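首页 本地 交通 社区 生活 专题

阅读时间：4分钟

斯凯德利站台上的夜班：一位铁路值守员谈平交道口与末班车

基普罗诺·谢姆韦塔（Kiprono Shemweta）在斯凯德利（Skedley）线上做了多年的站务和道口值守。今年三月，线路运营方把镇南平交道口的夜间值守时间延长到末班车通过之后，他是最早排上新班表的人之一。我们在他交班后见面，谈了一个多小时。

“以前末班车一过信号机，人就可以走了，”他说，“现在要再留40分钟，等工程车的计划确认下来，道口锁好，登记完，才算下班。”

延长值守的起因是冬天的几次险情。有行人以为末班车已经开走，从放下的栏杆底下钻过去，而晚点的列车还在路上。谢姆韦塔说，他亲眼见过一次，列车司机拉了紧急制动，停下时车头已经过了道口。

“人没事，走了。司机在驾驶室里坐了很久，后来是换人把车开走的。大家一般只问行人怎么样，很少问司机。”

按照班表，夜班从晚上九点半开始。他先检查栏杆、警铃和两侧的灯，再给控制中心打电话对时。道口到站台有700米，他步行过去，沿途看围栏有没有新剪开的口子。围栏是附近居民抱怨最多的地方，有人嫌它挡路，有人嫌它太矮。

“剪开一个口子，补上，过几天旁边又一个。钳子剪的，切口很齐。我把位置写下来报上去，快的话第二天有人来补，慢的话要等。”

穆蒂索（Mwanahawa Mutiso）住在道口东侧的尼亚姆韦亚（Nyamweya）小区，每天坐早班车上班。她对延长值守表示支持，但认为栏杆放下的时间太长。她自己用手机计过时，最长的一次等了六分钟，过去的是一列空车。

“我理解安全的道理，”她说，“可是早上七点多，两边都排着车，学生也在等，有人就会着急。能不能在旁边显示一下还有几分钟？”

谢姆韦塔说这个建议他听过不止一次，也往上转达过。道口现有的控制设备是老型号，栏杆由列车压过轨道区段触发，只知道有车来，算不出车速。货车慢，等的时间就长。要加显示屏，得连信号系统一起改。

“我不能答应她什么。我能做的是有人来问的时候，把原因讲清楚。”

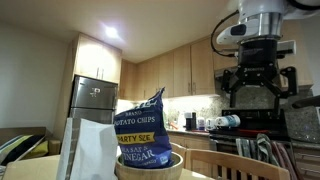
一个人的夜班

夜班只有一个人。值守房里有一张桌子、一部直通电话、一台暖风机，还有一块写临时限速的白板。目前白板上写着镇北弯道限速60，原因是路基在雨季后下沉，维修排在后面。

他不在值守房里吃正餐，怕错过电话。一般是上班前在家吃饱，半夜喝点热茶。下班到家时天还没亮，他会睡到中午。妻子白天上班，两个人一周里能一起吃上的晚饭不多。

“刚开始不习惯，一有点声音就站起来。后来能分得出来，货车、客车、工程车，声音都不一样。”

问到最难处理的情况，他想了一会儿，说是有人在站台上久坐不走。末班车之后站台要清场，但他不会一上去就催人离开。他会先过去问对方要去哪里，有没有人来接，再看要不要给控制中心打电话，让后面的车减速进站。

“有的只是错过了车，在等家里人。有的不太一样，说话答不上来。培训的时候教过怎么开口，先报自己的名字，再问对方的名字。我49岁了，年轻的时候不会这些。”

他没有谈具体的个案，说那些事属于当事人。

穆蒂索提到，小区里有几位家长想在学校放假前办一次道口安全活动，带孩子们到道口边上看栏杆怎么起落。谢姆韦塔已经答应到场，条件是不占用列车运行时间，孩子们站在黄线以外。日期还没有定，要等运营方批复。

新班表先试行到夏季调图。之后是否保留夜间延长值守，运营方还没有给出说法。谢姆韦塔说，他那一组的人都希望保留，不过也都提了同一个要求：多配一个人。

“一个人看道口可以，一个人又看道口又看站台，中间隔着那么一段路，总有一头看不到。”

采访结束时，他把反光背心叠好放进包里，去赶六点五十的公交车。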